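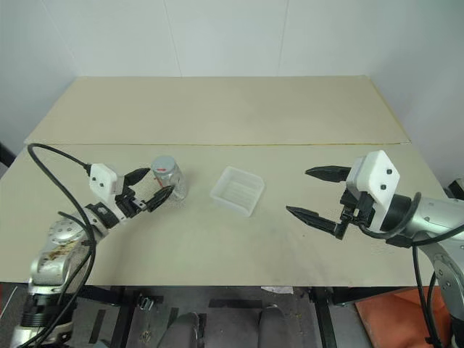 Unit 5: Retention After Orthodontic Treatment

Instructor: Tín Lò
Handout revised 10/31/24

Teeth tend to drift back toward their earlier positions once braces or aligners are removed. This movement is called relapse. A retainer holds the teeth in place while the bone and gums adapt.

Students should be able to describe two types of retainer:

Removable. A clear tray or a wire-and-acrylic plate, taken out for meals and brushing.

Fixed. A thin wire bonded behind the front teeth. Patients must be shown how to floss beneath it.

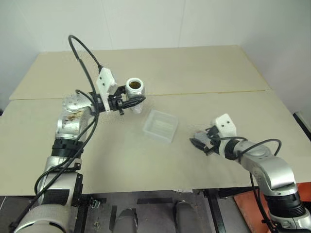

Two arms over a beige tabletop, off-white walls behind.

Wear schedules are set by the treating orthodontist. Patients should not shorten the schedule on their own, and a lost or cracked retainer should be reported promptly.

Reading: Daher, chapter 9, to page 196. The Tiritz worksheet on relapse is due at the first class meeting in November. Late worksheets will not be accepted without prior approval.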